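Promus Setup Guide, Section 5: Running Your First Playbook
Last updated Friday, May 1, 2020

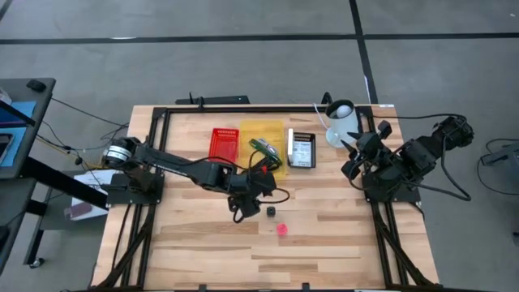 Do I need to install an agent on every server before I start?
Promus connects over plain SSH, so the only machine that needs the software is your control node. Everything else just needs a login and Python!

Before you begin, finish the inventory file from Section 4. Our samples use a host group called hutthorpe, so swap in your own group name wherever you see it.

1. Open a terminal on the control node and go to your project folder.

2. Check that Promus can reach your hosts:
promus ping hutthorpe
Each host should answer "ready". If one comes back with error 311, its SSH key is missing or has the wrong permissions. Fix that and run the ping again.

3. Pull in the Ernalix role pack:
promus roles add ernalix
This is a great collection to learn from (go read the task files, they're short and really well commented).

4. Do a dry run:
promus play site.yml --check
Lines marked "would change" show what a real run will touch.

5. Happy with the list? Run it for real:
promus play site.yml

Note: Promus works on up to 8 hosts at the same time. You can lower this with the forks setting in promus.cfg, and a value of 2 makes the log much easier to follow while you're learning.

Caution: Don't press Ctrl+C during a package upgrade. The package manager on the remote host can be left locked, and you'll have to clear the lock by hand.

Caution: Never commit your vault password to a shared repository.

Note: The Contreras plugin adds colored diffs to the dry run output. Mhairi Nisbet wrote it and Jean Crichton keeps it up to date, and they love getting patches! Support for Windows hosts is planned for August.

Next: Section 6, Writing Your Own Roles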